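Home Talks Writing Workshops Contact Search

Speaker notes: The Sign on the Fridge
Noura Hakim
Talk given at the Catmont library staff day, August 17, 2022. Notes as I used them, typos mostly removed.

Slide 1. Title. Wait for the latecomers. They will come in through the door next to the screen, because that is where the door is.

Start with the fridge. Every workplace I have set foot in has one, and every fridge has a sign. The first is polite. "Please label your food." The second is typed and has a smiley face. The third has been laminated. By the fourth, somebody is quoting the first three.

Ask for a show of hands: who has written one of these? Put mine up first. Mine said "Milk is not a shared resource." I stand by the content.

Slide 2. I edit notices for a living. Parking notices, pool rules, the page stapled to the back of a hotel door. I was a poet for a while, and the pay is better here, though the reviews are about the same.

Last November I went through every notice posted at the Bindden recreation center and wrote them all down. 391 of them. The building has 40 doors. I'll let you do that one in your heads. Pause for it.

Slide 3. Read the pool one aloud, slowly: "Patrons are reminded that the facility cannot be held responsible for items which have been left unattended in areas other than those designated." Breathe. Ask what it means.

It means use the lockers. There was a locker room behind the sign. It didn't say "lockers" anywhere on the sign.

Slide 4. Why we write like this. My guess is that most notices get written within an hour of someone being annoyed. The writer has one person in mind and is too well brought up to name him, so it goes out to all patrons. "Patrons are reminded." I've never been reminded of anything I already knew by a sentence that started that way.

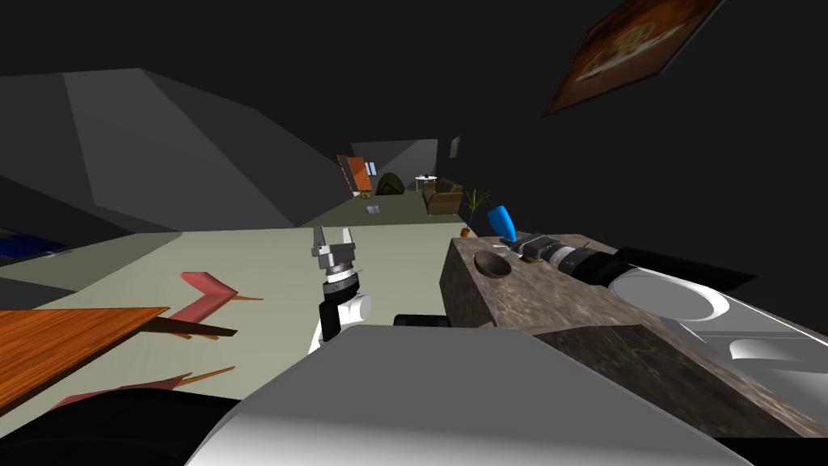
Slide 5. The passive voice bit. Keep it short, they had grammar at school and did not enjoy it. Put up "Dogs must be carried." Old joke, still gets a laugh. If it doesn't get a laugh, move along briskly and look at the laptop as if something there needs me.

Then the real one, from the Makokha Street clinic: "Forms must be completed before being seen." The forms, apparently, had an appointment.

Slide 6. Songül Altıntaş story. Songül ran the front desk at that clinic and answered the same question all day long, which was where do I put this form. There was a sign about it. It had 800 words on it, I have the word count, and it hung at the height of a tall man's hat. She took it down one evening and taped an arrow to the box.

Leave the arrow slide up for a bit. People like the arrow.

She did get an email about removing an approved notice. I've seen the email. It was longer than the sign.

Slide 7. Exercise, in pairs. Hand out the Felero parking notice (the old one, with the footnote). Give them five minutes to get it down to one line. Walk around. Don't help. Someone will ask if they can keep "kindly." They can't.

If there's time, read out a few. The best I've had so far is "Park here until 6," from a man who told me he hadn't read the original. I think about him often.

Slide 8. Things to do on Monday - no, change that, half of them don't work Mondays. Things to do when you're next in.

Walk in by the front door like a stranger and read whatever is at eye level. Take down anything with a date that has passed. Take down anything that explains another sign. If a notice is there because of one person, go and talk to the one person. This last suggestion is the least popular part of the talk, and I've had people leave for coffee during it.

Slide 9. Questions. The usual ones:

Legal says we have to keep it. Ask legal which sentence. It's usually one, and it can go at the bottom.

What about capitals? One word, maybe. A whole sign in capitals reads like a neighbor shouting over a hedge.

Does anyone read signs at all? Some people do. I do, but I'm invoicing for it.

Slide 10. Contact details. Remind them to return the pens.

Related talks
Your Call Is Important to Us, and Other Fiction
Forms: Who Needs Your Middle Name?
The Minutes Nobody Asked For
How to Write an Out-of-Office Message and Then Leave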